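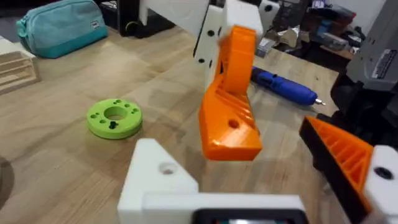 Wrist view, arm on the near side. Lime-green flange and blue tool on the bench.

Ticket 2167: gripper stops short of closed during open day demo
Site: Staniforth, Clulton
Opened by: Evie Clegg
Assigned to: Jamie Stockdale
Priority: raised to 2 before Friday visit

Reported problem
During the morning demo for the Wundberg visitors, the gripper stopped at 34 on the position readout when told to close. Target was 33. The controller flagged "move incomplete" and held the arm. Sandra Penrose restarted the routine from the console and it ran once, then gave the same flag. Visitors were moved on to the Corkico stand.

Checks, J. Stockdale
Power and bus voltage normal at the controller. No overcurrent in the log. Swapped the motor cable at the wrist end, no change. Opened and closed the fingers by jog command with nothing between them. Readout stopped at 34 each time.

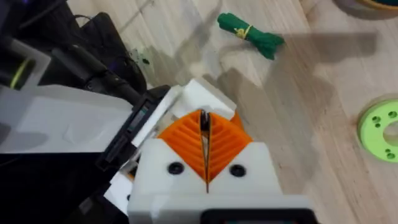
Fingers nearly closed, no part held.

Looked at the zero offset next. The saved file was from March and predates the orange ribbed fingers. Orysia Horobets confirmed the fingers were changed after that file was written and the offset was never taken again. The old pair closed further before the faces met.

Action
Took a new zero with the current fingers. Saved to controller and to the shared folder. Close target changed from 33 to 34 in the demo routine. Tolerance left as it was.

Retest was done on the two-arm station with the handover routine, at the slow speed setting used for visitors.

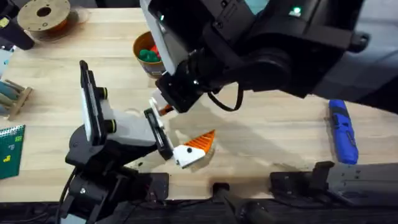
The routine completed without a flag. Ran it again at normal speed, same result. Shirley Sugden asked whether the other stations load the same March file. They do. Raised as a separate ticket.

Still open
Finger change sheet has no line for retaking the zero. Orysia to add it.
Evie to confirm the slow setting is loaded before doors open on Friday.

Status: resolved, pending confirmation from site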